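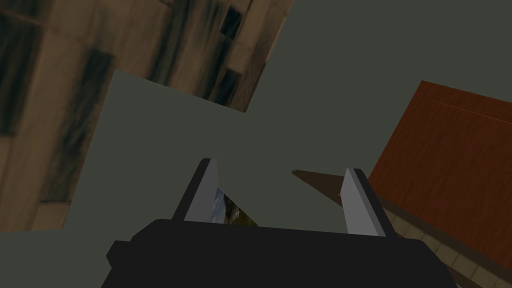

Gray-green surface with a reddish-brown wooden panel at right. Rendering.

February | Posted by Howard Fothergill, Office of Residential Properties
Filed under: Buildings & Upkeep > Interior Finishes
3 replies | 12 shares

To: Property Managers and Resident Representatives, all sites
Subject: Re: Repainting cycle and resident color requests

Colleagues,

I am writing in reply to Mr. Wainwright's message, which is quoted in full below for those who joined the list after it was sent. His questions were shared by several of the other sites, and the answers apply to all of them.

> From: Kieran Wainwright, Ekum House
> Subject: Repainting cycle and resident color requests
>
> Good afternoon,
>
> Before we post the spring notice at Ekum House I would be grateful for a ruling on four points.
>
> First, the handbook says rooms are repainted "every five years or on vacancy." We have residents who have been in the same room for nine years and have never been offered a repaint, and others who moved in after a short tenancy and have had two. Which of the two conditions governs?
>
> Second, we have had requests for colors that are not on the card. Most are for plain white. One resident has asked for a dark green on a single wall and has offered to pay for it. My predecessor said yes to requests of this kind and kept no list, so I cannot tell residents with any confidence what has been allowed in the past.
>
> Third, there is the matter of the woodwork. A number of the door frames in the east wing have been painted over at some point, and the paint is now chipping. Are we to strip them or paint them again?
>
> Fourth, residents ask where they are supposed to sleep while the work is done. I do not have a good answer for them.
>
> I would like to post the notice before the end of the month if that is possible.
>
> With thanks,
> Kieran Wainwright

I will take these in the order in which they were raised. The fifth section, on contractors, was not part of the original message but has come up since by telephone.

1. Which condition governs

The five-year interval governs. Vacancy is an occasion on which a repaint may be brought forward, and only where the walls need it. A room that was painted eighteen months ago and is in sound condition should be washed down, patched where pictures have hung, and let as it is.

Across all sites the Office is responsible for 253 residential rooms. When the records were brought together last fall, over 100 of them were found to be past the five-year mark. This office accepts responsibility for that figure. The old system started the clock again at each change of tenancy whether or not any painting had been done, and so a room with frequent turnover could appear to be up to date for a decade or more.

Each manager will receive a corrected list for his or her own site. Rooms are to be taken in order of the date of the last actual repaint, oldest first. Please do not change the order to suit the convenience of the contractor. If a resident asks to be moved down the list on account of illness, examinations, or family circumstances, that request should be granted and noted. A resident who asks to be moved up should be told where the room stands and roughly when the work can be expected.

Rooms in which there has been a leak or smoke damage are dealt with as repairs and do not count toward the cycle.

2. Colors outside the card

The card has been revised. It now carries six wall colors: two whites, a cream, a pale blue, a pale gray-green, and a darker gray-green of the same family. The two greens were added at the request of the Heywood residents, where the rooms have a good deal of exposed timber and the old cream was felt to look yellow against it.

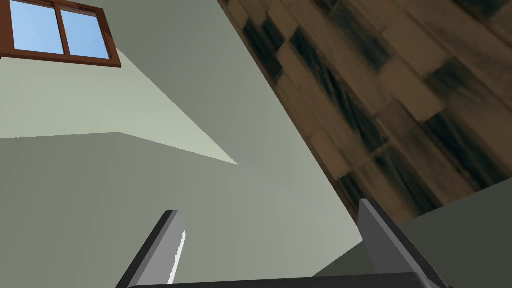

Pale grey-green walls with a brown-framed window. Rendering.

Any color on the card may be chosen at no charge when a room comes up in the ordinary cycle. A resident may choose one color for all four walls, or two colors, provided that both are on the card. Ceilings are not included in the choice. They will be painted flat white where they are plaster and left alone where they are wood.

Colors that are not on the card will not be approved, whether or not the resident offers to pay. I recognize that this will disappoint some people, including the resident mentioned in Mr. Wainwright's message, who may find the darker of the two greens acceptable. The difficulty is one of upkeep. When a wall is scuffed halfway through the cycle, the painter must be able to patch it from stock. Our store held forty-one part-used cans of odd colors when it was last cleared, most with no label, and not one could be matched to a room.

Approvals already given will be honored until the next repaint of the room concerned. A resident who says that an approval was given by a former manager is to be believed unless there is some clear reason to think otherwise.

Please show the card to residents in their own rooms, once in the morning and once after dark if they are willing. A gray-green that looks soft in a south-facing room can look quite cold in one that gets no direct sun. The large painted sample boards are a better guide than the printed card, and each site has been sent a set. Additional boards may be had from Mostafa Naciri at the central store.

3. Painted woodwork

Woodwork that has never been painted is not to be painted. This applies to doors, window frames, paneling, built-in shelves, and plank ceilings at every site.

Woodwork that has already been painted is to be kept painted, except where Mr. Naciri has looked at it and agreed in writing that it can be stripped. Some of the older coats in the east wing at Ekum House may contain lead. No sanding, scraping, or heat stripping is to be done there until the test results have been received. If chips have fallen on a sill or floor in the meantime, they should be picked up with a damp cloth and bagged. A household vacuum cleaner must not be used.

For clear-finished wood the approved product remains Woditeo satin. We have had inquiries about Dresura, which one of the sites used on its stair rails. It may be used on rails and handles. It has not been approved for large surfaces or for floors, and managers should not order it for those purposes.
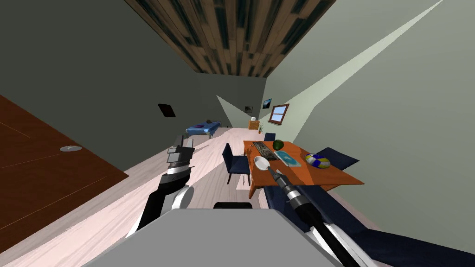
4. Where residents are to stay during the work

A single room takes two working days. The first is for filling, sanding, and the first coat, and the second is for the finish coat and for putting the furniture back. The resident should not sleep in the room on the night between, and should have the option of staying out on the second night as well.

Each site is to hold one room empty for this purpose for as long as the painting continues. I am aware that this has a cost. At the current rate the loss of rent on a held room comes to $1,841 for the spring period, and that sum will be credited to the site's account by this office, so that no manager has a reason to let the room go. It must be clean, heated, made up with fresh linen, and have a working lock, and the resident is to be given the key by 4 p.m. on the day before work begins.

Where a resident has a medical need that the held room cannot meet, please write to me directly. We will pay for a suitable room elsewhere.

Residents are asked to take down pictures and clear shelves and desk tops. They are not expected to move furniture. The painters will bring it to the middle of the floor and cover it — this is in the contract and residents should not be told otherwise. Anyone who cannot clear his or her own shelves should be offered help, and the offer should be made in the notice itself so that people do not have to ask.

5. Contractors and access

Khôi Ninh will again coordinate the painting crews for all sites. Requests for changes to the schedule go to him and should not be made to the crew leader on the day.

Written notice of entry is required at least fourteen days before the work and a reminder 3 days before. A notice slipped under the door is acceptable. A notice posted in the hallway alone is not. Crews may enter between 8:30 a.m. and 4:30 p.m. and must sign in at the site office.

Mervyn Cropper has agreed to inspect a share of the finished rooms at each site. He will be looking at edges, at the wall behind radiators, and at whether switch plates were taken off or simply painted around. Residents are welcome to be present. Any fault reported within thirty days will be put right by the contractor at no charge, and managers should keep a dated note of every report, including those that seem minor.

A template for the spring notice is available from this office on request. Mr. Wainwright may post his as soon as he has added the dates. The other sites should wait for their corrected room lists, which will be sent out in alphabetical order by site.

Questions of general interest may be sent to the list. Questions concerning a particular resident should be sent to me privately, with the room number and without the resident's name in the subject line.

Howard Fothergill
Office of Residential Properties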